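We use cookies to remember your preferences and keep this site running. By continuing to browse you agree to our cookie policy. Accept | Manage settings

Lundov work table, the gray one: my review after a summer of snacks

I bought the Lundov because I was sick of setting drinks down on my old pine table and then chasing them with a paper towel. I wanted something flat, plain and wipeable that could be a craft table in the morning and a snack table by the time a movie starts. I almost went for the Dalluda (cheaper, and it folds!) but a friend's wobbled so badly that I talked myself out of it.

Assembly took me a whole evening, and I blame the instructions. Steps 1 through 4 are great, and then step 5 shows the rail going on backward. I put it on backward. I took it off again. If you get one, ignore that drawing and look at the photo on the box!

Once it's together, though, I really like it. The top has a smooth matte finish, so my lamp doesn't bounce off it and into my eyes, and there's a rail along the back that I didn't care about until I had it. Bags of chips slide (you know how they do, the minute you reach in for a handful) and now they stop at the rail and don't end up behind the couch. The front has a thin raised lip, too. It won't hold back a full spill, but it has saved me from a few runaway pens.

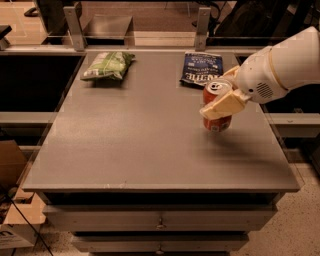
My one real complaint is that the gray shows everything. Little white specks, scuffs, salt, whatever was on the bottom of the last thing you put down. I'd say it picks up marks fastest near the front edge, where everything gets dragged across. A damp cloth gets the crumbs, but the scuffs take some rubbing and a couple of mine have moved in for good. I tried the Zistlow cleaning paste on them and it left a shiny patch, so please don't do that on a matte top. Plain dish soap works better anyway.

Cold soda cans are fine, by the way. I've left a can sitting out through an entire double feature, no coaster, and the ring wiped right off. Same with kettle chip grease, which was my big worry after what it did to the pine.

I paid 100 for mine on sale in August, plus 20 for shipping, and it took 2 weeks to show up. At that price I'm happy. I'd think harder about it at full price, and I wouldn't pay extra for the clip-on Tu shelf they push at checkout, it's flimsy and it blocks the rail.

Four stars from me. I'd buy it again, but next time I'm getting it in white if they ever make one.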